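Stonivness : fiche du jeu de données et plan d'équipement

Dernière mise à jour : 24 avril 2023
Contact : Saulius Bite

Le jeu regroupe 824 séquences de mise en panier de boissons par un robot à deux bras. La fiche sert aussi à préparer le budget du second poste.
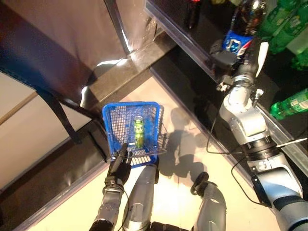 Matériel à prévoir par poste : une main à doigts articulés, une pince, une caméra de tête et une caméra de poignet par bras. Le devis de Raudsepp pour les pièces d'usure est de 1 856 euros, hors port. Celui d'Atlow n'est pas encore arrivé.

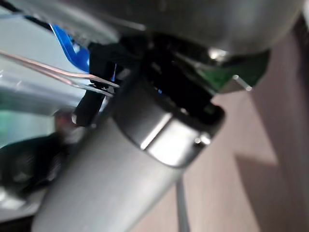
Les câbles et la visserie sont comptés à part, environ 258 euros par an. Tumaini Nyaga tient la liste des références ; merci de passer par elle avant toute commande.
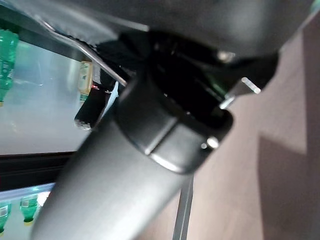 Le rayonnage, les paniers et les bouteilles s'achètent dans le commerce. Prévoir deux paniers par poste. Le stockage des vidéos est pris sur la ligne Dusura.

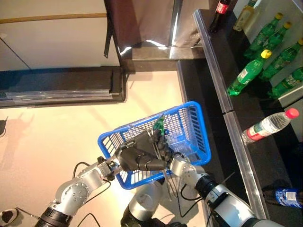

Limites connues

Un seul local, un seul type de panier. Les boissons en verre ne sont pas couvertes. Leur ajout dépend de l'achat d'une seconde main, reporté à janvier.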